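机器人社团仿真平台使用手册　第四章　抓取场景的建立与调试
适用对象：高中部及大学预科部参加机械臂抓取项目的学生 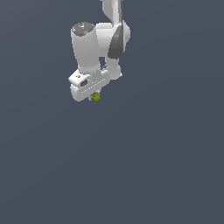
图4-1　仿真环境中的机械臂末端，夹爪夹持黄绿色小物块，工作台模型尚未载入

4.1　本章说明

本章规定在仿真平台中建立单臂抓取场景、完成首次夹取及提交练习记录的操作步骤。学生应在完成第三章（软件安装与账户登录）的全部内容后方可进行本章练习。本章所称“物块”，指练习任务中供夹取的小型目标模型；所称“末端”，指机械臂腕部以下各部分，包括夹爪。

练习任务由Cestine项目组编制，指导教师为Volker Engelhardt。场景文件统一存放于社团服务器的Zekinden目录，未经指导教师同意，不得修改该目录下的原始文件。

4.2　准备工作

1．开启工作站，以小组账户登录，确认网络连接正常。
2．从Zekinden目录中将“抓取练习”文件夹复制到本组目录。文件夹以组号命名，不得使用姓名或昵称。
3．启动仿真程序，在“文件”菜单中选择“打开场景”，载入空白场景。
4．检查窗口右下角的仿真时钟。时钟应处于停止状态，读数为零。如读数不为零，按“复位”键。

注：空白场景只有单色背景，不含地面及任何物体。载入后窗口中看不到模型属正常现象。

4.3　载入机械臂

1．在左侧模型列表中选择“单臂（带平行夹爪）”，单击“添加”。
2．在“安装方式”栏中选择“固定基座”，基座坐标保留默认值。
3．单击“回到初始姿态”，等待各关节停止运动。
4．打开“视角”面板，选择“末端特写”。在此视角下，基座位于画面以外，夹爪及腕部应清晰可见。
5．逐一拖动关节滑块，核对滑块编号与实际转动的关节是否一致，并将核对结果填入练习记录表第一栏。

注意：拖动滑块时，如关节数值变为红色，表示该关节已达到限位。应立即松开滑块并反向移动，不得通过修改限位参数继续转动。

4.4　添加物块

1．在模型列表中选择“小物块”，单击“添加”。
2．将物块颜色设为黄绿色。各组应统一使用该颜色，以便教师批阅截图时辨认。
3．在“物理属性”栏中将质量设为30克，摩擦系数保留默认值。
4．将物块置于两指之间，用“微调”按钮逐步对准。物块不得与手指模型重叠。
5．在“碰撞检测”栏中勾选“物块”与“夹爪”两项。

警告：模型相互重叠时启动仿真，物块可能以极高速度弹出，并导致程序停止响应。启动前务必执行一次“重叠检查”。

4.5　首次夹取

1．将仿真速度设为“慢速”，关闭重力。
2．按“启动”键，使仿真时钟开始运行。
3．在夹爪面板中将夹持力设为最低一档，单击“闭合”。
4．观察接触指示。两侧指示灯均变为绿色后，方可进行下一步。
5．开启重力，保持夹爪闭合，观察物块是否下滑。
6．如物块下滑，按“停止”键，将夹持力提高一档，从第1步重新开始。每次调整应单独记录，不得只记录最后一次结果。
7．物块保持稳定后，截取末端特写画面，保存至本组目录。

注：本练习在不载入工作台的情况下进行，物块下方没有支撑面。物块脱落后将持续下落并离开视野，此时按“复位”键即可恢复，无须重新添加模型。

4.6　载入工作台

1．停止仿真，打开夹爪，将物块移出夹爪范围。
2．在模型列表中选择“工作台”，单击“添加”，高度保留默认值。
3．将物块放置于台面，确认其底面与台面贴合。
4．重新执行“重叠检查”。
5．按练习任务单给出的目标位置完成夹取、抬升、平移和放置四个动作。

注意：末端接近台面时，应将仿真速度降至“慢速”。末端与台面发生碰撞的，该次练习按未完成计，须在记录表中注明碰撞时的关节读数。

4.7　常见故障处理

故障：单击“闭合”后夹爪不动作。
处理：检查仿真时钟是否运行。时钟停止时，夹爪指令不会执行。

故障：接触指示仅一侧变绿。
处理：物块未居中。打开夹爪，用“微调”按钮向未变绿的一侧移动物块，再次闭合。

故障：物块在夹爪中持续抖动。
处理：降低夹持力；仍无改善的，将计算步长改为“精细”后重新启动仿真。

故障：程序报错，代码为122。
处理：场景文件缺失或路径有误。重新复制“抓取练习”文件夹，不得从其他小组目录中复制。

故障：程序报错，代码为341。
处理：工作站授权已失效。保存文件并退出程序，向机房值班教师Bernd Albers报告，由其重新授权。

4.8　记录与提交

1．每组提交练习记录表一份、末端截图一张、场景文件一份。
2．截图不得裁剪、调色或添加文字。
3．三份文件放入同一文件夹，上传至服务器“待批阅”目录。上传后不得覆盖；需要更正的，另行提交并在文件名末尾加注“更正”。
4．记录表评分达到95分的小组，可申请使用Sasta实验室的实体机械臂。申请自九月起受理，实体设备的操作要求见第六章。

在仿真中取得的夹持力参数仅供参考，不得直接输入实体设备。

本章修订日期：2019年7月13日，星期六

相关内容
第三章　软件安装与账户登录
第五章　路径规划与避障练习
第六章　实体机械臂安全操作规程
附录二　练习记录表填写说明
Reisinger杯校际抓取竞赛报名须知
Sasta实验室开放时间及预约办法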